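Week 4: How long does it take? Estimating household and workplace time

Reading: Valtonen, chapter 2. Skip the appendix, as everyone does.

Last week we asked people how long they spend on ordinary chores. This week we ask why they get it wrong. Haris Mirani's Ollcombe diaries are the place to start. He had 43 households write down every chore for a month, after first guessing their totals. Most people guessed high on dishes and low on looking for things. One man claimed to iron for 20 hours a week. His diary mentions one shirt.

Three terms to know:

Recall estimate — what people say afterward, usually with feeling.
Diary time — what they write down on the day, often at bedtime.
Clock time — what a timer says. It has no opinion of your brother-in-law.
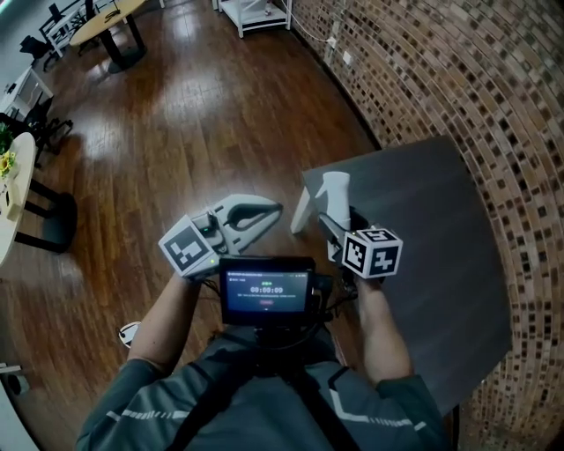 Photo: Jovita Rosales

Clock time sounds like the winner, and for short tasks it usually is. The trouble starts when you have to decide when a task begins. Does making soup include finding the pot? Valtonen says yes. Mirani says no, and the two of them have spent nearly 300 pages on it. For this course, start at the first movement toward the task and stop when the person turns to something else. Write down interruptions separately.
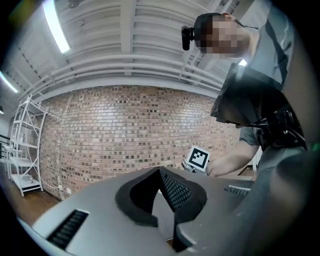
Leaning in over the work.

For next time: pick one chore, guess its length, then time it on three occasions. Bring all four numbers, including the embarrassing one. Keep each session under 60 minutes. If your chore runs longer, choose a smaller chore or a smaller house.

Handouts from August still use the old start rule. Please recycle them.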